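Hudgate Community Boards > House and Home > Bedrooms
Thread: Do blackout curtains do anything or is this a racket?

thistledown_k
2022-12-19
Our bedroom faces east and I wake up whenever the sun feels like it. My sister swears by the Dinuvar blackout panels and says she sleeps like a rock now. She also said that about the weighted blanket, the magnesium powder and the pillow shaped like a horseshoe, so you can see my problem.
The panels aren't cheap for what looks like a thick piece of polyester. The listing says they block all light, and then way down the page in small type it says "most light in most rooms." Which is it? Has anyone here used them for more than a week?

morsel41
I've had Dinuvar panels for 2 winters. They're fine. They are not magic. Light comes in over the top and down both sides and there isn't a curtain on earth that fixes that by itself. You need a rod that wraps back to the wall.

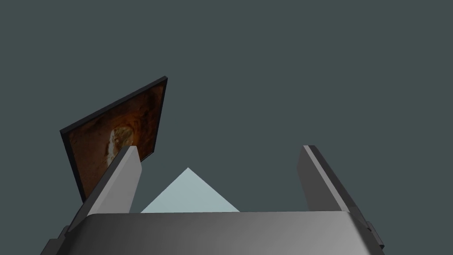 The other thing is the smell. Mine stank like a new shower curtain for the first 13 days (yes I kept track, I was annoyed). I hung them over the porch rail and it helped a little. My husband says he never noticed any smell, but he also doesn't notice when the milk has turned.

plainoldpete
Racket. People slept with thin curtains for a very long time. Go to bed earlier.

thistledown_k
Pete, I go to bed at ten. The sun doesn't care when I go to bed.

plainoldpete
It's December. The sun isn't up till you've had your coffee. What exactly is waking you?

thistledown_k
OK, fair. Right now it's mostly the neighbor's garage light. In June it's the sun. I'm shopping in winter because I figured they'd be on sale, and they are not on sale.

gravelroad
I'll take the other side from Pete. I worked nights for four years and without dark curtains I would have lost my mind. We rented a place in Cáceres one summer and the window had those roll-down shutters on the outside. Pitch black at noon. Best sleep of my life. Anything you hang on the inside is second best to that, and I wish we could buy them here without paying a fortune.
That said, I don't buy the "thermal" claims at all. My heating bill didn't budge.

morsel41
Mine went down a bit, but we also got a new furnace that fall so who knows.

hemlock_and_rye
Has anybody compared Dinuvar with the Juvia ones? The Juvia panels have a foam backing and I'm told the foam flakes off in the wash. The reviews are all five stars and they all sound like the same person wrote them. "Beautiful drape, very pleased." Nobody talks like that about a curtain.

gravelroad
Had Juvia in the kids' room. Foam came off in the dryer, little crumbs everywhere. To be fair the tag said line dry and I ignored it.

hemlock_and_rye
So the tag was right and the reviews were useless. Good to know.

thistledown_k
Does anybody do the cheap version? I've seen people tape foil on the glass but I'd rather not have the street think we're up to something.

morsel41
Before you spend a dime, pin a dark blanket over the window for some 4 nights and see if you sleep any better. If you don't, it was never the light. I wish I'd done that first.

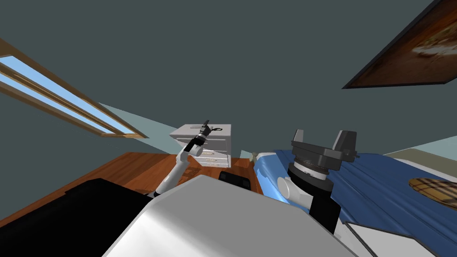

If the blanket works, then get the wraparound rod and whatever panels are cheapest, and buy them wider than you think. I went by the package the first time and had a stripe of daylight right across my face. The brand matters a lot less than the width, whatever the ads say.

plainoldpete
Or a sleep mask. Five bucks at the drugstore.

gravelroad
Masks end up around my neck by two in the morning. Never had one last the night.

plainoldpete
Buy a tighter one.

hemlock_and_rye
Then you wake up with a dent in your head. I tried that with the "contoured" kind too and it just pushed on my eyebrows.

thistledown_k
Going with the blanket test. I've got an old brown wool one that sheds on everything, so it may as well hang on a wall. If it's no better after that I'm going next door to ask about the garage light - which I should probably have done back in the fall. Does anyone know if regular thumbtacks will hold wool or do I need clamps?

morsel41
Thumbtacks will pop out. Use the big binder clips over the rod.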